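Home | Issues | Projects | People | Subscribe | Contact

The Plisari Letter
September 4, 2024
9 min read

Filling the bucket: a summer of hand-held demos

By Akua Dogbe 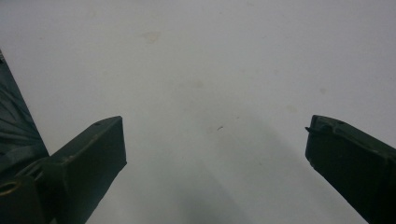
We passed 2843 recorded demonstrations last Thursday afternoon, and I've been grinning about it ever since. When I wrote the first note on this project back in April we had 13, and four of those were me picking up the same sponge. So this is a long one. Get a coffee!

Quick catch-up for anyone who joined the list over the summer. We want a learned policy that can tidy a kitchen counter in a kitchen it has never been in. Counters are a wonderful, maddening problem. Things are half on top of other things, the light comes from wherever the window happens to be, and every household has its own idea of where a spatula lives. You can't write rules for all of that (Aniela Bednarek tried for most of last year, and she will show you the flowchart if you ask nicely). What you can do is show a system lots and lots of counters being tidied by people who know how, and let it find the pattern.

Hence the hand-held grippers. You hold the tool, you squeeze, the fingers close, and the camera on the tool records what the fingers are doing and what's in front of them. No arm, no cart, no three-hour setup in somebody's kitchen. We call our collection kit Orkik, and the whole thing goes into a backpack. Savita Upadhyay has taken it on the bus.

What counts as an example

This took us longer to settle than I'd like to admit, and I think the answer is worth passing on if you're starting something similar.

At first we recorded whole tidying sessions. You'd turn the tool on, clean up the entire counter, and turn it off six or seven minutes later. The recordings felt rich and real and we were very proud of them. Then we tried to train on them and found that a huge share of the time was people thinking. Someone would stop with the gripper hanging over the sink while they decided whether the jar belonged with the oils or the spices, and the model dutifully learned to hover.

Now an example is one object, one move. Start with the fingers open, reach, close, carry, set down, open, back away. Most of them run between five and fifteen seconds. If you need to think, you think before you press record. Trudy Tapsell wrote that on a strip of tape and stuck it to the lid of the kit, and our throwaway rate fell the same week.

The backing away matters a lot, by the way. Early on we all cut the recording the moment we let go of the object. The policy that came out of that batch would set a cup down beautifully and then sit there with its fingers around it, like a toddler who has agreed to share. We recorded 441 replacements with a proper retreat at the end, and the habit cleared up.

We also keep a good many short stretches with nothing in the grip at all: moving over a bare bit of surface, coming in toward a wall or a counter, turning around to look for the next thing. I was skeptical. They're dull to collect and duller to review. But a policy that has only ever seen a full hand doesn't know what an empty one looks like, and in our tests it tended to carry on as if it had picked something up when it had missed by an inch. Once we mixed in more empty-handed material, it started going back for a second try. The first time it did that on its own I made a noise that brought Nuala Fahy in from the next room.

Messy is fine, sloppy isn't

Nuala runs our review, and she has strong views, nearly all of them correct. Her line is that we should welcome any mess that a home would really have, and throw out any mess we made ourselves.

So a stained surface stays in. Crumbs, scratches, odd shadows, the shadow of the tool itself falling right across the place you're working: all in. The system is going to meet every one of those on its first day out. We had a brief phase of wiping everything down before a session, because it seemed polite, and we ended up with a batch of data from the cleanest kitchens in the county. Please don't wipe down. Your counter is great.

What goes out is a smeared lens, a recording where the fingers weren't zeroed, a move where the person bumped the object first and then grabbed it, or anything where the tracking lost its place. That last one is our biggest headache. The tool works out where it is from what the camera sees, and if you give it a big plain surface with hardly any detail on it, it has very little to hold on to. Pale walls and blank white countertops are the worst offenders. You'll come back from a lovely afternoon of work and find that, according to the tracker, you spent part of it drifting gently through the ceiling.

Two things have helped. One is to begin every recording with a slow sweep across the busier part of the room, so the tracker has a decent map before you go in close. Shelves are good, so are posters and a crowded windowsill. The other is simply to go slower when you're near something blank. Savita tested both over a long weekend and got the share of usable recordings up to 98 percent in her own kitchen, which has the plainest walls of any room I've ever stood in.

The rest of us aren't at 98, I should say. I'm certainly not. But we're a lot closer than we were in the spring.

Squeezing

A small section on squeezing, because I promised Trudy.

When you pick things up with your own hand you're barely aware of how hard you grip. With the tool you have to learn it over again, and for the first hour nearly everybody squeezes far too hard. It doesn't matter much on a mug. It matters terribly on a paper cup or a ripe plum. If the examples are all full squeezes, the policy learns that closing means closing all the way, and then you have plum everywhere.

Trudy's warm-up is to move a single slice of bread from one plate to another and back, ten times, without leaving a dent. Nobody records it, it's only for the person holding the tool. After that you can go on to the real objects. New collectors tell us they feel silly for the first three trips, and by the eighth they are completely absorbed. I did it again myself last week after some time away and dented the first four slices.

She also asked me to say that the trigger should be let out slowly. Snapping the fingers open can flick a light object sideways, and the camera catches the flick, and the model thinks that's how you put down a teabag.

The Mahama batch

The big push this month was at the Mahama apartments, where residents in three of the buildings let us work in their kitchens for a day each. It was a joy from start to finish. Different counter heights, different light, dish racks in places I'd never have thought to put one. One resident had her whole spice collection in a drawer lying flat, with the labels up, and asked us whether a robot would be able to cope with that. It would not! Not yet. We recorded plenty of it.

What I loved most was how quickly people wanted to take a turn. We'd planned to do all the collecting ourselves and ended up handing over the tool in almost every home. People are fast and confident in their own kitchens in a way that we never are as guests. They reach past things without looking. They nudge a bowl aside with one finger of the gripper to get at the plate behind it, a move that none of us had ever recorded and that now turns up in the policy's behavior now and then. Watching it do that for the first time, on a counter it hadn't seen, was the best moment of my summer.

Aniela has split the batch by kitchen, with whole kitchens kept back for testing. If even a few recordings from a test kitchen slip into training, the scores look marvelous and mean nothing. We made that mistake in the spring and celebrated for two days before she caught it. There was cake. The cake was still good.

Where the policy stands

On held-out kitchens, it clears mugs and bowls reliably. Cutlery is patchy: forks are okay, teaspoons lying flat against the counter are hard. Soft things are improving quickly since the bread exercise came in. Anything see-through is still a bit of a comedy, and we'd like many more examples with drinking glasses, in both bright and dim rooms.

Lids are next. Taking a lid off a jar needs two hands, so we've been practicing with a pair of tools, one in each fist, and it's surprisingly tiring on the wrists. We're keeping those sessions to twenty minutes with a break in between. If you've done two-handed collection and have a trick for keeping the recordings lined up, please write to me, I'd love to hear it.

Come and collect with us

The next open collecting day is at the Flunditham workshop, in the upstairs kitchen. You don't need any experience. We'll do the bread warm-up together, then pair up, with one person on the tool and one person resetting the objects, and swap every half hour. Resetting is a proper job, too. A good resetter puts things back a little differently each time, turned a few degrees or tucked behind something new, and you can see the difference in the data afterward.

Wear shoes you can stand in. Bring an object from home if you like, especially if it's an awkward one. Last time we got a garlic press, a gravy boat and a very large whisk, and the whisk has since appeared in more recordings than I have.

Reply to this letter if you'd like a spot and Nuala will send you the details. Next issue, Aniela writes about how she picks the test kitchens, and I'll report back on the lids.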